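Timestamps, again

Posted in September

I spent most of this month on a bug in Maline that I first blamed on the planner, then on the camera calibration, and finally on myself. Maline is the small layer I wrote between the block detector and the motion code. It takes a pushing goal in words, picks a start pose for the arm tip and hands waypoints down to the controller.

The symptom was simple. The arm would start a push a little to one side of where the block was. It was fine at low speed and worse when the arm had just moved fast.

Heino Tamošiūnaitė read through my logs and asked which clock the detections were stamped with. I said the camera's. They were stamped when the message reached Maline, 57 milliseconds late on a good day. The arm pose came straight from the controller with almost no delay, so the two never lined up.

The fix was to keep a 300 ms buffer of arm poses and look up the one that matches the image. I replayed 3,697 logged pushes with it. Before the change, 3,194 of them had a start pose inside my tolerance. I'm still going through the rest by hand.
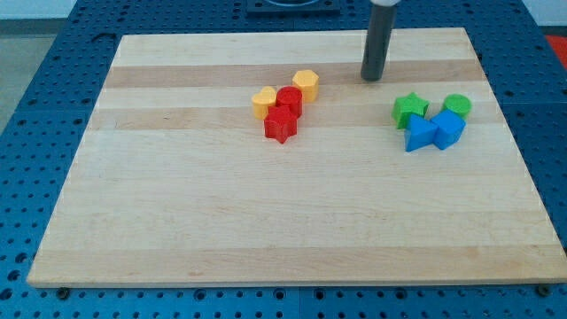

Sorting by color was the test I cared about most, red and yellow to one side, green and blue to the other. Stars are still the annoying shape – the tip can slide off a point and the block spins. I want the planner to aim for the notch between two points, but the detector only gives me a center and a rough angle.

Next is moving the config out of the launch script.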